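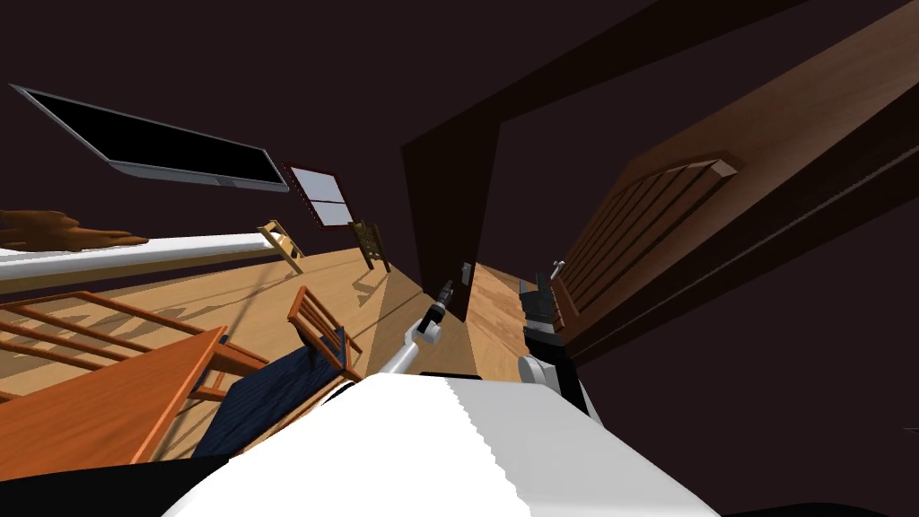 7 min read

The Case for Keeping the Bad Examples

Every organization that teaches machines by demonstration arrives sooner or later at the same question, and most of them answer it too quickly. A person guides a robot through a task many times. The recordings are collected, and a learning system is trained to do what the person did. Some of the recordings are clean. Others show a hesitation, a poor approach, a second attempt. The question is which of them to keep.

The usual answer is to keep the clean ones. I held that view for several years and wrote it into the collection guidelines of the Matei project, where I was responsible for the quality of household demonstrations. I now believe it was a mistake, and I would like to set out the reasons, partly for colleagues who have inherited those guidelines and have asked, with some justice, who wrote them.

Matei gathered its examples in simulation. An operator wearing a headset and holding two hand controllers directed a two-armed robot through the rooms of a rendered house: opening doors, clearing counters, moving chairs back under a table. The attraction of this arrangement is plain. A simulated house can be reset in a moment, a simulated door does not break, and the same task can be given to ten operators under identical conditions. In May our operators produced 304 recordings of a single task, which was to approach a closed interior door, turn the handle and pass through. Of these, the review team accepted 65.

That figure was reported upward as evidence of high standards. Brijesh Mathur, who supervised the review, was the first to suggest that it was evidence of something else. He asked what the rejected recordings had in common, and for some weeks we had no answer, as the guidelines did not require a reviewer to write down a reason. A recording was either accepted or it was gone from the working set.

When the reasons were finally recorded, they proved instructive. Very few rejections concerned a failure to open the door. In 57 cases the operator had brought the gripper to the wrong side of the handle, noticed, withdrew and tried again. In many others the robot had drifted too close to the frame and the operator had stopped to correct its position. In others still the operator's head had been tilted or turned while looking for the handle, and the camera view had swung with it, so that the whole room leaned to one side. Reviewers found these views unpleasant to watch and marked them down accordingly.

I wish to dwell on this last group. A reviewer at a desk prefers a level picture, and so do I. The learning system has no such preference, and it will certainly meet the tilted view when it is put to work, for a robot that leans in to reach something takes its cameras along. By removing every recording in which the horizon was not where we expected it, we trained a system that knew doors only when they stood upright in front of it. Its performance near the handle, where the body has to turn and the view is partly blocked by the robot's own arms, was poor. We spent a good deal of time adjusting the training procedure before anyone thought to look again at what had been discarded.

The same reasoning applies to the corrections. A system trained only on successful approaches has never been shown what to do after an unsuccessful one. It makes a small error, finds itself in a position that appears in none of its examples, and makes a larger error. This difficulty has been understood in the research field for a long time. What is less often admitted is how readily the ordinary habits of a review office bring it about. Reviewers are asked to uphold quality, and quality is understood to mean smoothness.

There are serious objections to the position I am taking. Seo-ah Ryu, whose team at Pleltier trains on material of this kind, has argued that a recovery is useful only if the system can tell the mistake from the remedy. A recording in which the gripper goes to the wrong side of the handle teaches the wrong side as well as the right one. She is correct, and I would not defend the indiscriminate use of poor demonstrations. My claim is narrower. The recording should be kept, the moment of error and the moment of recovery should be marked, and the decision about use should belong to those who do the training. A file that has been deleted leaves them no decision to make.

A second objection concerns cost. Marking takes longer than rejecting. Declan Partington estimated that full marking would slow our reviewers by a considerable margin, and his estimate was sound. I would reply that the operators' time had already been paid for. To discard most of a month's work in order to save the reviewers some hours is a strange economy – and it has an effect on the operators, which I consider the more serious matter.

Operators learn what is accepted. Ours learned, within a few sessions, that a slow and careful opening of the door in the middle of the room's best light would pass, and that any improvisation would not. They began to restart the simulation at the first sign of trouble. Muchen Xie, one of our most capable operators, told me that she would abandon a run if the first movement of the left arm felt wrong, even when she knew exactly how to recover from it. Her skill in recovering was precisely what we needed to record. Our rules had instructed her to hide it.

I do not suggest that simulation is to blame. The easy reset is a real advantage, and I would not give it up. It does, however, make waste painless, and an office that finds waste painless will produce a good deal of it. Crews working with physical robots tend to keep more of what they record, if only for the reason that setting the room in order again is tedious.

My recommendations are modest. Rejection should require a written reason from the reviewer. Recordings should be removed outright only when the data are damaged or the task was never attempted. Corrections should be marked and retained. Operators should be told in plain language that a recovered mistake is acceptable work, and they should be paid for it on the same terms as any other. The camera view should be judged by whether the operator could do the task with it, and a reviewer's comfort should carry no weight.

The revised guidelines took effect on Wednesday, January 1, 2020. Whether they will be followed under the pressure of a delivery date remains to be seen. The old ones always were.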